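Nov 28, 2024

Quiet building today, so I used it to get the equipment plan for next year into one document. Dinesh Sastry wants it before he goes on leave, and after that it goes upstairs and we wait until April to hear anything. I've been putting it off. Started at nine with the old spreadsheet and a pot of coffee.

The old sheet was worse than I remembered. Half the lines have no part number and one just says "cable, long." I deleted that one, then put it back, then asked Zyanya Arellano. She says it is the spare for the wrist run and we do need it. It now has a proper name.

Main question is still the grippers. We have 2 on the bench station and no spares. If a finger cracks or a motor goes, the whole two-arm setup stops, and we can't do handovers with one side. Rarnier quoted us for a complete spare gripper and, separately, for a finger set. Dinesh would like to buy only the fingers. I would like the whole unit. The fingers are cheap and we could make something close to them ourselves if we had to. The body is what takes weeks to arrive. Their lead time is 38 days, and that is before customs.

Jostitz sells a gripper that would fit with an adapter plate and it costs less. I spent an hour on their drawings. The bolt pattern is fine, the cable exit is on the wrong side. We would have to reroute the cable and redo the calibration, and I don't want to run two kinds of gripper on one bench. Wrote that down in the notes column and moved on.

Second question is the object set. Zyanya has been running the table with whatever we have, and I went down before lunch to see which things we should buy in quantity and which can come from a grocery store.
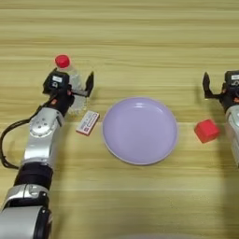

What to buy, first pass

Water bottles, clear, screw cap. Buy by the case from the store. No reason to go through a catalog. I'd like them all the same brand so the shape stays the same from one month to the next. Clear plastic is the one the depth cameras have trouble with, so we'll go through more of these than anything.

Small flat boxes. Same, grocery or pharmacy. They crush. Budget for 100 over the year and keep them in a drawer with a lid.

Plates. Zyanya wants more colors than the lavender one. I put down a stack of mixed plastic plates from Hong, who we already have an account with. Thin rims are hard for the flat fingers to get under, so I asked for a couple of different rim heights too.

Cubes. Red is fine for now. The catalog has them in sets of 48 in six colors and one set would last us for years. I checked the size against the gripper opening twice and it is within range with room to spare.

Table surface. This one is not settled. The stripes in the wood are strong and I think we should have at least one plain mat to lay over it, maybe gray. Zyanya says leave it alone, real tables have grain. Put in one mat as optional.

Service contract. Brerholm sent the renewal for both arms and it went up. I called and got a person after almost 48 minutes on hold. She said the increase covers one visit a year on site. We have never needed a visit. I asked for a price without it and she will email. Left the cell yellow.

After lunch I put the totals together. With the full spare gripper we are over what Dinesh told me to aim for. With only the fingers we are under, with enough left for the mat and the extra plates. I made two versions, A and B, and wrote one paragraph on what a stopped bench costs us per week in people's time. I think A wins on that paragraph alone but he may not read that far, so I moved it to the top.

Still to do: shipping for the Rarnier order, get the Brerholm number, ask Zyanya how many bottles she went through last month. Also find out who has the good torque driver.

Left at 5:30. Rain all the way home.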